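How to compare two gripper fingers with a toy breakfast

By Oskari Rissanen
Updated November 26, 2025

I love pick-and-place demos, but a cube on a mat will tell you almost nothing about which fingers you should bolt on. Any finger can pick up a foam cube! Play food is much meaner. Fried eggs are thin, floppy-looking and shiny, toast has crust edges that catch on things, and both have to be picked up off a plate with a rim. So for the past few months my standard comparison has been egg on toast, and it has sorted out more arguments in our shop than any spec sheet.

This tutorial walks through the way I run it with the Endano fingers (smooth faces) and the Brikulus fingers (wider, softer pads) on the same pair of arms. You can swap in whatever you own.

What you need

Two arms, one left and one right, with a camera at each wrist and one up high looking down at the table. A controller that can log gripper width and motor current. I use a Sadowski box for this, and any logger that timestamps both will do. Three plates with raised rims, a few slices of toy toast, three toy fried eggs, and some things that are there purely to be left alone. Mine are foam cubes, an orange and a tomato.

For the table, get a cloth with a printed grid. I can't recommend this enough. You can put plates back where they were between runs by reading off squares, and you can judge from the wrist view how far off your approach is without measuring anything. Tape the cloth down underneath if it likes to creep.

Step 1: Lay out the cables before anything else

Power everything off and move each arm by hand through the whole job: over to the toast, across to the middle plate, over to the eggs, back again. Watch the cables the entire time. They need enough slack that the wrist can turn freely, and they must not be able to hook a plate rim on the way past. 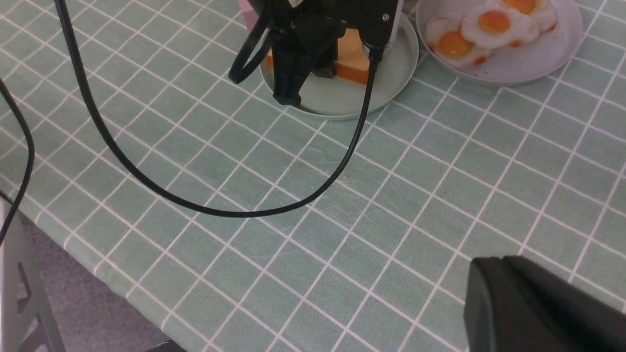 If a cable drags on the cloth at the far end of the reach, move the clip one link up the arm and try again. I spent a whole evening in March blaming the Brikulus pads for dropping toast, and it was cable pull on the wrist joint. Tuning fingers on top of a cable problem is a wonderful way to waste a weekend.

Once you are happy, clip everything and don't touch it again until both finger sets have been tested. Changing the routing halfway through means starting over.

Step 2: Set the table

Toast plate on the left, egg plate on the right, empty plate front and center. Put the fruit at the back and scatter the cubes near the plates, close enough that a sloppy approach will bump one. Pile the toast a bit crooked, and let the eggs overlap. Neat stacks make every gripper look good.

Write down the grid squares for each plate, or save a still from the top camera and use it as your reference between runs.
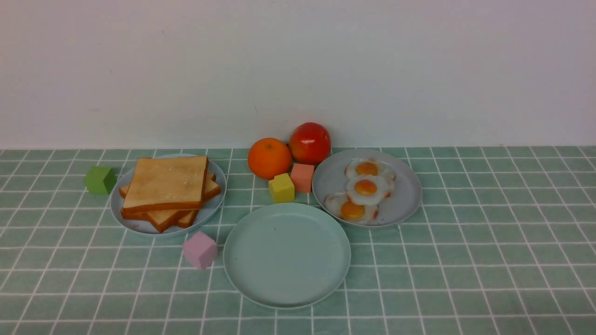 Step 3: Set the closing force

Start low. On my controller the force limit is a plain number, and I begin at 500 with both finger sets. Command the gripper to close on an egg, lift it a finger's width, and hold for a slow count of five. If it slides out, go up a little and try again. Stop at the lowest setting that holds, and write that down as the setting for those fingers.

Then do the same for toast. You will very likely get a different number, and that's fine, keep both.

Step 4: Tune the approach from the wrist camera

Now for my favorite part! Pull up the wrist view at full size and jog down toward an egg very slowly. You're looking for two things: where the fingertip meets the egg, and whether it gets to the plate before it gets under the white. 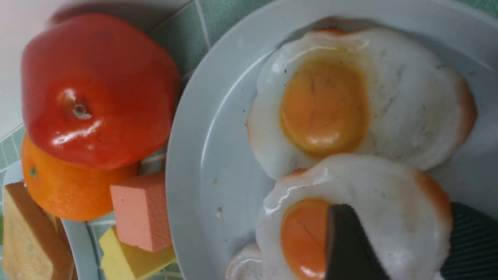

I try three kinds of grasp with each finger set. Pinching across the yolk is the easiest to aim and gives a nice tall thing to hold. Pinching the edge of the white needs a thin fingertip and a shallow angle. Scooping from the rim side is fun to watch and fails a lot. Give each grasp the same number of tries, and resist the urge to give a favorite "one more go."

Save the joint positions for the best approach of each type. Name the files by finger set and grasp, or you will hate yourself later.

Step 5: Run the whole sequence

One run is toast onto the middle plate, then egg onto toast. Score it like this:

2 points if the egg ends up fully on the toast
1 point if it is on the toast but hanging over the crust
0 points if it lands anywhere else, or if a cube or a fruit got moved

Leave the second and third eggs on their plate for the next reach. Going back for another one with less on the plate is a different problem from the first grab, and I log those tries separately.

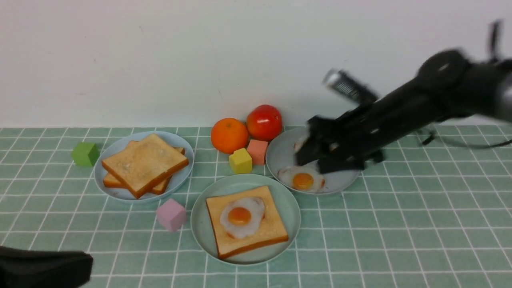

Arm over the egg plate, with one egg already on the toast.

Step 6: Swap fingers and repeat

Change the fingers, zero the gripper width, and go back to Step 3. Don't reuse the force number from the other set. Reset the table from your reference squares every time.

My log stands at 1174 runs across both sets, and the short version is that I use the Endano fingers for eggs and the Brikulus pads for toast. The smooth fingers get under a thin edge much more easily. The soft pads forgive a crooked slice. For a single set to do both jobs I'd take the Endanos and slow down the toast lift.

If something goes wrong

Egg sticks to the finger on release: open wider and back off straight up before moving sideways.
Toast turns in the grip: grab closer to the middle of the slice.
Width readings drift: re-zero, then check the finger screws.
Sadowski box shows error 3729: on mine, this has always been a loose gripper connector.

Next up I want to try the Rindutitz three-finger hand on the same table. Send me your scores if you get there first!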